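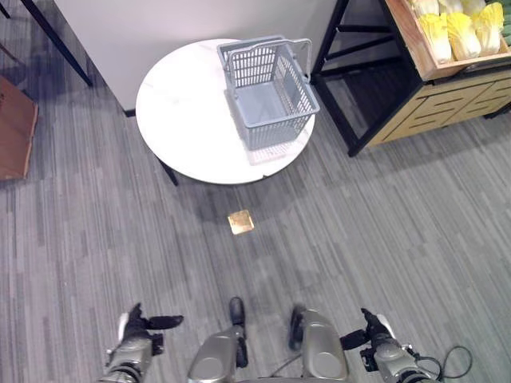

Tours > Dircombe Walks > Frequently Asked Questions

Dircombe Walks: Frequently Asked Questions

Booking

How do I book a walk?
Use the calendar on the Dates page. Pick a walk, pick a start time and pay by card. You'll get an email with the meeting point and your guide's cell number. If it hasn't arrived after an hour, check your spam folder and then call the office at extension 2212.

Which walks do you run?
There are three. The Old Harbor walk covers Dircombe from the fish steps to the customs house. The Anthorpe walk goes out along the canal and comes back by bus. The Evening walk is shorter and stays in the center of Dircombe, mostly on the streets behind the opera house.

Can I book for the same day?
Yes, if there are places left. Online booking closes at 8 a.m. for the morning walks and at 3 p.m. for the Evening walk. After that you have to call.

How much does it cost?
The Old Harbor and Evening walks are $34 per person. The Anthorpe walk is $70 and includes the return bus and lunch. Children under six walk free but still need a place on the booking.

Do you offer private walks?
Yes. A private walk is $945 for the full day, for up to eight people, and you choose the route. Sanaa Lahlou plans all of the private walks and will call you beforehand to go over it. We need two weeks' notice, more in June.

On the walk

How far will we be walking?
Old Harbor is a little under three miles. Anthorpe is five and a half, nearly all of it flat. The Evening walk is less than two miles, with a lot of stops.

Is it suitable for wheelchairs or strollers?
The Evening walk is, from start to finish. The Old Harbor walk has the fish steps at the beginning, but we can meet you at the top on Makokha Street and the rest of the route is paved. Please tell us when you book so the guide knows to expect you there. The towpath on the Anthorpe walk is gravel and has two narrow gates. A sturdy stroller will manage it. A wheelchair won't fit through the second gate.

What should I bring?
Comfortable shoes, water and a rain jacket. The quay gets windy even when the rest of town is calm. There are restrooms at the start of every walk, and on the Anthorpe walk there is another one at the lock.

Will there be time to take pictures?
Yes. Guides stop often, and there is no need to rush. Tripods are fine on the quay but not in the customs house, where the staff will ask you to leave them at the desk. Drones are not allowed anywhere on our routes.

What is included in the Anthorpe lunch?
Soup, bread and a hot or cold drink. There is always a vegetarian soup. For anything else, including allergies, let us know two days ahead. We can't change an order once the group has set off.

Can I bring my dog?
On the Anthorpe walk, yes, on a leash. The other two go inside buildings that don't admit dogs, apart from service dogs.

What languages do the guides speak?
All walks are in English. Samah Sqalli also guides in French and Arabic on request, for private walks only.

Do I need to tip?
No. Some people do, and the guides appreciate it, but it isn't expected.

Weather and changes

What happens if it rains?
We walk. The guides carry a few spare ponchos. We cancel only for high winds or ice, or when the towpath is flooded, and in that case you can have a full refund or move to another date – your choice.

What if I need to cancel?
Up to 48 hours before the start, you get all your money back. After that we can move you to another date once, at no charge, but we can't refund. Private walks have a longer notice period, which is on your booking form.

I'm running late. Will you wait?
The guide waits ten minutes. After that, call the number in your email and they'll tell you where to catch up. This works well on the Old Harbor walk. It's harder on the Anthorpe walk, so try to be early for that one.

Getting here

Where do the walks start?
Old Harbor and Anthorpe both start outside the ticket hall at Dircombe station, on the river side. The Evening walk starts at the opera house doors.

Can I come by train from Zalville?
Yes. The trip takes 40 minutes and trains are hourly. For a morning walk you'll want the 8:15. The last train back leaves at 10:50 p.m., well after the Evening walk ends.

Is there parking?
The lot behind the station is the closest. It fills up by midmorning in summer. The one on Makokha Street is cheaper and is a ten-minute walk from the station – it has a height limit, so camper vans should use the station lot.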